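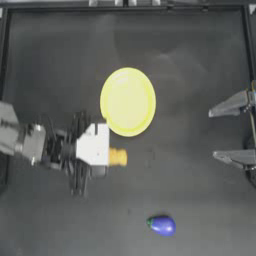 Pale lemon on dark gray, with a slightly brighter rim.

The Loudest Color in the Cupboard

Ask people to name their favorite color and yellow rarely gets a look. Blue wins, nearly everywhere and nearly every time. And yet open a kitchen cupboard and there it is: the mixing bowl, the chipped mug, the butter dish from an aunt. We may not paint our bedrooms yellow, but we are very happy to eat off it.

I have been a little obsessed with this since last July, when I spent a long hot afternoon in the back room at Wollero, a small pottery studio that makes almost everything it sells in one shade or another of yellow. The shelves there are a joy! Mustard next to straw, straw next to egg yolk, and then a whole row of something so pale it looks white until you set a sheet of paper beside it.

Fengying Hao has mixed glazes there for 16 years, and she still gets excited when a kiln opens. "Yellow shows you everything," she told me, turning a test tile over in her hand. "A bit of gray gets in and it looks sick. A bit of red and it's lunch."

Her test tiles fill a wall. Each has a number scratched on the back and a strip of tape with a note, and the notes are wonderful: "too banana," "nice but sleepy," "try again with less iron." Iron gives her the warm, earthy end of the range, as it has for people since they first rubbed ochre onto cave walls. It is one of the oldest colors we have, and you can still pick it up off the ground in the right sort of hillside.

Bright yellow took a lot longer. Cloth dyers in Europe leaned on weld, a tall, weedy plant that gives a clean, clear color, and if they wanted green they dyed the cloth yellow and then dipped it in blue. Look at an old tapestry and you can sometimes see what time has done to that recipe: the yellow fades first, and the grass and trees turn blue. I love this. Whole forests, blue by accident.

Then came chrome yellow in the early 1800s, made from lead and far from safe, and painters went wild for it. Sunflowers, wheat fields, café lamps at night. Some of those paints have browned with age, so we are looking at duller flowers than the ones the painter saw.

Part of the fun is how touchy the color is. Blue can go lighter or darker and stay blue. Darken yellow and it becomes olive, or brown, or something you have no word for. Tip it a hair toward green and it turns sharp and sour, like the skin of an unripe lemon. Add a drop of orange and suddenly it belongs in a school bus. The light in the room matters just as much, and so does whatever you put on top. 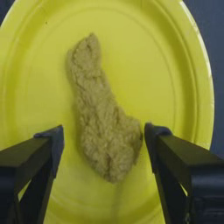
Yellow on the edge of green, with beige and tan for contrast.

Fengying keeps a plate on her desk to make this point to visitors. It is a plain one, fired in a glaze she calls Sallance, and she carried it for me from the window to the hallway to the sink. By the window it was butter. In the hallway, under an old bulb, it was close to apricot. At the sink it had gone cool and a little green, and I would have sworn it was another plate.

She has a soft spot for cheap tableware, too. The picnic kind, party plates, the stuff that comes in a stack and goes out with the trash. Those yellows are bolder than anything she would dare put in a kiln, and she collects them for reference — a drawer full, filed by shade.

If you want to try yellow at home, start small. Buy 2 plates and use them for a week of breakfasts. Dark food looks terrific on yellow: blackberries, rye toast, roasted beets with the juice running. Eggs vanish. Tomatoes look as if they have been plugged in. For a table, go for gray or deep blue underneath and let the plates do the shouting.

I came home from Wollero with a cereal bowl marked "too banana" on its bit of tape. I haven't taken the tape off.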